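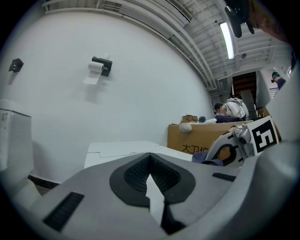

The freight search training project at the port of Gronirard is in its second reporting period, and most of the work set out in the grant agreement with the Javier Fund is on schedule. The main exception is the records system, covered further down. The training deals with drugs hidden in commercial cargo and in the places drivers and crews pass through on the way to the quay: cabs, waiting rooms, washrooms and lockers. Officers were already used to opening boxes. They were less used to checking ordinary fittings, such as a black toilet paper holder on a white wall with a roll on it and the end of the paper hanging down. The washroom unit of the course was written with that gap in mind, and it is now taught to every group.

Progress report to the Javier Fund
Submitted by Brilar, May 22, 2025
Prepared by Svitlana Dmytriv, project manager

Training delivered

The course has three modules. The first covers paperwork: bills of lading, seal numbers, weight declarations and changes of consignee made while goods are at sea. The second covers physical searches of containers and trailers. The third covers buildings and vehicles, including the rest areas at the east gate.

The target for the whole grant is 200 officers and terminal staff. Port police and customs have both released people for the full course. Terminal operators have been slower. Two of the larger ones sent supervisors only, and the supervisors told us they could not free up yard crews during the fruit season. We have offered an evening version of the first module for yard crews. It does not replace the practical modules, and people who take it will not be counted toward the target until they finish the rest.

Feedback forms were changed partway through the period. The old form asked whether participants were satisfied and produced little we could use. The new form asks what they would do differently on their next shift. The most common answers concern refrigerated containers, where officers say they now check the space behind the evaporator panel and record the temperature before opening the doors. Several also asked for more time on false floors. That session has been lengthened, and the time was taken from the introductory talk.

Inspection support

The second part of the grant pays for help with inspections at the port. Up to 4,000 containers can be referred for document review during the grant period. By the close of this reporting period, 1,672 had been reviewed. The pace picked up after November, when the customs office gave our two analysts their own desk and direct access to arrival lists. Before that, lists were forwarded by email and often arrived after the vessel had started unloading.

Reviews do not lead to a physical search in most cases. The analyst marks a shipment as clear, as needing a call to the freight agent, or as recommended for search. The decision to search stays with customs. We do not hold information on open cases and cannot report on seizures that are still before the court. Customs has agreed to supply a written summary for the final report, covering closed cases only.

One practical problem should be mentioned. The covered inspection bay has a drainage fault and was out of use for part of the winter. Searches of perishable goods were moved to a rented cold store outside the gate, which added transport time and led to complaints from importers. The port authority has since repaired the bay. The cold store rental was paid from the contingency line and has ended.
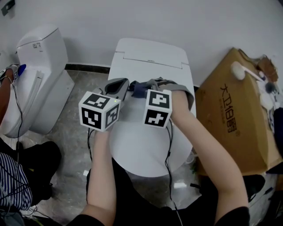

White toilet seen from above, tank against the wall.

Records system

Search results are to be entered in Retow, the records software chosen at the start of the project. The intention was that port police, customs and the harbor master would all use the same search form, so that a container checked by one service would not be opened again by another two days later. This has not happened yet. Customs uses Retow daily. Port police still fill in a paper form and enter the details at the end of the shift, and in busy weeks the entries are late or incomplete. The harbor master's office has accounts but has not used them.

The delay has two causes. The first is that the police network blocked the software until a security check was finished, and the check took longer than planned. The second is the form itself – it was too long, and several fields asked for the same thing in different words. A shorter form is being tested by one police shift. If the test goes well, the other shifts will move to it during the next period. We will report the result either way.

Cooperation with drivers and freight firms

A phone line for drivers was opened at the start of the period. Drivers who have been offered money to carry a package, or who find a seal broken, can call without giving a name. Calls are answered by port police in the daytime and recorded at night. Posters in several languages have been put up at the weighbridge, the fuel station and the drivers' washrooms. The first print run had a wrong digit in the phone number and had to be withdrawn. The cost of reprinting was covered by the printer.

We also held meetings with freight agents on how stolen container release codes are used. Attendance was good. Agents asked for written guidance they can give to new employees, and a draft is with the customs legal office.

Staffing and spending

One trainer left during the period to return to police work. The post was filled from within the existing team, and no sessions were canceled. Spending on travel is below plan because the study visit to a second port was postponed by the host. Spending on equipment is slightly over plan after the purchase of replacement inspection cameras and mirrors. We ask the Fund to approve moving the unspent travel money to the equipment line. The study visit would then be held at a reduced size, with two officers and one analyst taking part.

Next period

Planned work is as follows:
Complete the practical modules for terminal yard crews.
Finish the test of the shorter search form and move all police shifts to Retow.
Issue the written guidance for freight agents.
Agree on the format of the customs summary for the final report.
Hold the study visit, subject to the Fund's approval of the budget change.

A detailed financial statement is attached. Questions about this report can be sent to Svitlana Dmytriv at the Brilar office in Gronirard.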